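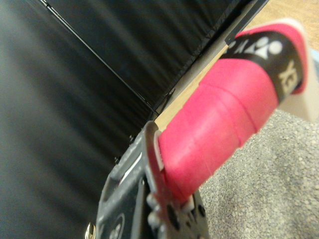 Right, Bolloldale leisure centre has announced its new "flexible access" scheme for August and I've read the whole thing so you don't have to. I have questions. Thread.

First, the headline. "More court time for everyone." The building has the same number of courts it had last year, and the doors open and shut at the same times. So where is this extra time coming from?

As far as I can tell, it comes from cutting the slots. An hour becomes 45 minutes. You get more slots, sure. You also get less badminton in each one, and the price per slot hasn't moved.

Then there's the app. Bookings go through Jenel now, and the front desk won't take them over the phone. Sylvie Petrenko has played there longer than I've lived here and was told to "try a family member's device". Charming.

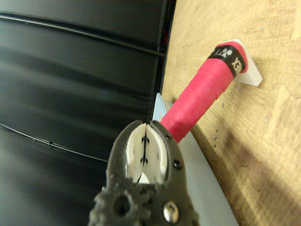 Close-up, fingertips together.

The council keeps quoting a survey. 925 responses, "overwhelmingly in favour". I found the actual questions. One of them was "Would you like it to be easier to book?" Well, yes. I'd like it to be easier to park as well.

Nowhere did it ask whether people wanted shorter sessions. I went through it twice. If I've missed it, send me the page number and I'll happily post a correction.

Of those 925, 519 said they hadn't used the courts in the past year. Fair enough, they pay council tax too. But don't tell me the regulars have spoken.

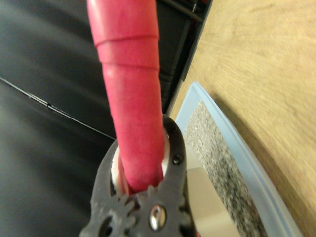 And the regulars do have a view, because Harvey Gagnon started a petition and it's on 1172 signatures. The reply he got was two lines long and thanked him for his "passion".

Someone will say Pluvport did the same thing and it's been a success. Maybe. I asked what they measured and the answer was bookings. If you chop an hour up into smaller bits, bookings go up — that's just sums.

I'm not against changing things. The old paper diary was a mess and I've turned up to a double-booked court more than once. Fix that by all means. It doesn't need a quarter of an hour off everyone's game.

What I'd like to see: the usage figures by time of day, what the Jenel contract costs, and a phone line for people who want one. I've put in a request for the first two. Will post whatever comes back.

Also, the vending machine still takes your money and keeps the crisps. No survey on that one yet.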